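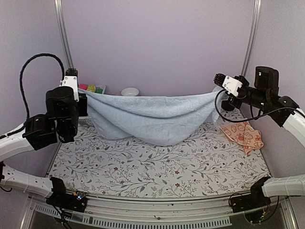

3.2 Resting time and juice loss

Ribeye steaks from a single supplier (Jostier) were cut to 900 g and grilled at Zumbridge, the smaller of the two restaurant kitchens. Each steak was rested on a wire rack for 0, 10 or 20 min before slicing, and the juice released was weighed on the board. Loss fell sharply over the first 10 min and changed little after that. Steaks from the Sekis kitchen showed the same pattern – though with wider scatter, which we attribute to the uneven broiler. Diners were served 100 g portions and scored tenderness as in Balogh; 18 score sheets were incomplete and were left out.

Figure 4. Towel held at its upper corners by two arms.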